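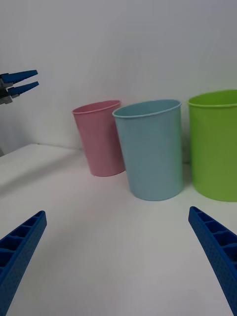
Revisión de vajilla reutilizable y superficies de apoyo, sala pequeña del centro Rarnolska. Corresponde a la ronda de octubre y la hace Ryan Kettle, con la hoja de Ackroyd de la ronda anterior a la vista. Se revisan vasos de plástico, mesas, pared y armario bajo. Los tres vasos de la mesa blanca, el rosa, el azul y el verde, son de los de borde enrollado y se han revisado antes que el resto. El rosa estaba el más cercano a la pared. Las anotaciones sobre grietas y olor se hicieron con cada vaso en la mano, junto a la ventana.

Claves: C = conforme. NC = no conforme. P = pendiente. NA = no aplica.

1. VASOS DE PLÁSTICO

1.1 Borde sin cortes ni rebabas: C
Pasar el dedo por todo el contorno, por fuera y por dentro. Sin enganches en ninguno.

1.2 Paredes sin grietas: C
En la hoja anterior figuraba una marca fina en un vaso azul del armario. Ese vaso se retiró y no ha vuelto a aparecer.

1.3 Base estable, no baila sobre superficie plana: C

1.4 Interior sin restos ni cerco de cal: P
Hay cerco en varios vasos del armario. Se quita con vinagre. Repetir la comprobación después del lavado.

1.5 Sin olor: C
Los del fondo del armario olían a cerrado. Ventilados y vueltos a oler a las 16:30, bien.

1.6 Marca de apto para uso alimentario legible: NC
En 2 vasos del armario la marca está borrada. Apartados en la caja de retirada. No usar para agua; pueden pasar a pinturas si alguien los rotula.

1.7 Tamaños separados al apilar: NC
Siguen metiendo los anchos dentro de los estrechos a presión. Se quedan pegados y al tirar se fuerza el borde. Máximo seis por pila y del mismo modelo.

2. MESAS

2.1 Superficie lisa, sin levantamientos: C

2.2 Cantos protegidos: NC
Falta protector en una esquina de la mesa de la entrada. Pedido a Lollum. Mientras tanto, esa esquina contra el pilar.

2.3 Patas niveladas y tacos de goma: P
2 tacos gastados en la mesa de merienda. Todavía apoyan, pero la mesa se desplaza si se empuja con la cadera. Cambiarlos en la próxima ronda como tarde.

2.4 Limpieza antes y después de servir: C
La hoja de firmas está al día salvo una tarde sin firmar. Preguntado, se limpió y no se apuntó.

2.5 Distancia libre de paso hasta la pared del pasillo: C
Medida en el punto más estrecho, con las sillas metidas.

3. PARED Y ZONA DE APOYO

3.1 Pintura sin desconchar a la altura de las mesas: C
Repasada en verano. Conviene guardar el bote con el resto, que el blanco de la tienda no es igual.

3.2 Sin humedad en el zócalo: C
Comprobado con la mano y mirando detrás del radiador.

3.3 Enchufes con tapa: C
La tapa del enchufe del fondo entra floja. Se deja conforme, pero hay que mirarla otra vez.

4. ARMARIO BAJO Y ALMACÉN

4.1 Puertas cierran sin pillar: P
La izquierda roza abajo. Bisagra apretada, sigue rozando.

4.2 Productos de limpieza separados de la vajilla: C
El desengrasante Plornimness está en la balda alta del cuarto de al lado, con llave. Al revisar faltaba la etiqueta en el pulverizador rellenado. Etiquetado en el momento.

4.3 Existencias anotadas: C
Vasos en almacén: 400 según la hoja. Servilletas, over 200 según la hoja de Ackroyd, que usa la plantilla en inglés; léase más de 200.

4.4 Cajas del suelo sobre palé: NC
Una caja de vasos estaba directamente en el suelo, junto a la puerta. Subida al palé. El cartón de abajo estaba blando, así que los vasos pasan por el lavavajillas antes de usarse.

5. ACCIONES ABIERTAS

Quitar la cal y volver a comprobar el punto 1.4. Responsable: turno de tarde.
Protector de esquina, en espera de Lollum.
Tacos de goma de la mesa de merienda. Comprar del diámetro grande, los otros se salen.
Puerta izquierda del armario. Si no se arregla con la bisagra, cepillar el canto.
Cartel de apilado dentro de la puerta del armario, a la altura de los ojos.

Observaciones: la caja de retirada no tiene tapa y es fácil confundirla con la de uso diario. Se le ha puesto cinta roja. No devolver nada de esa caja al armario sin avisar.

Revisado: Ryan Kettle
Copia en la carpeta de la entrada.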